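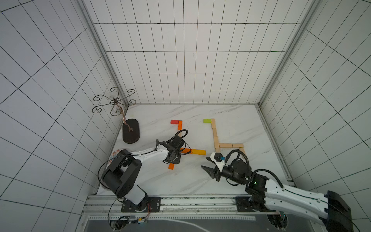
Wooden blocks breed. Ours came in a box from Rostevell, and by July they were in every drawer. Sort by color first: red and orange in one tub, lime green and plain wood in another.

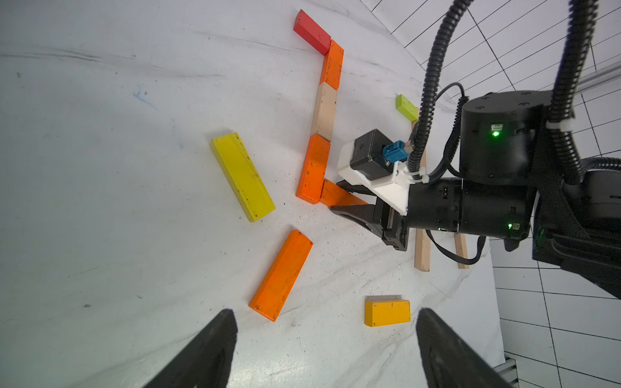
ULSIDE, July

Yellow and orange look identical after supper, so do this by daylight. Wipe painted blocks with a damp cloth and skip the soaking – wood holds a grudge. Seven minutes is plenty. Cayetano Requena allows 14, but he stops to build things.
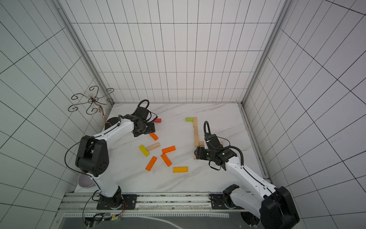 Plain wooden blocks in a line, end to end.

Long pieces go in the tub first, lying flat. Small ones fill the gaps.

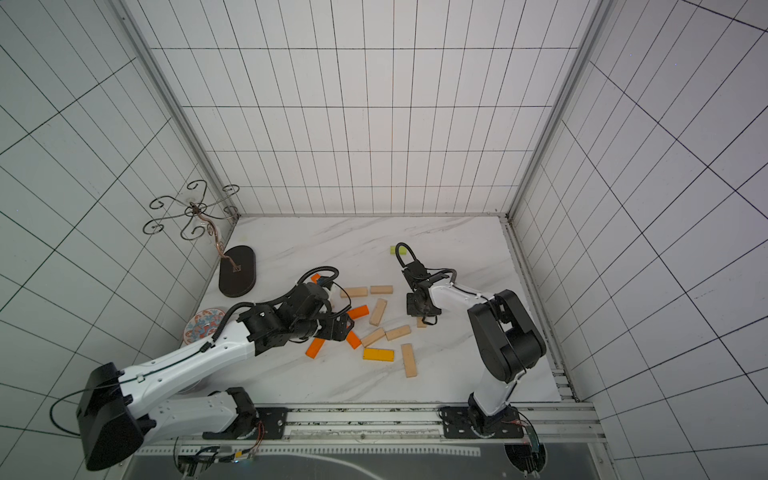 Then check under the sofa. A shallow tub beats a deep one – children empty a deep one to reach the bottom, and so do I. Lids are optional and will be lost by August.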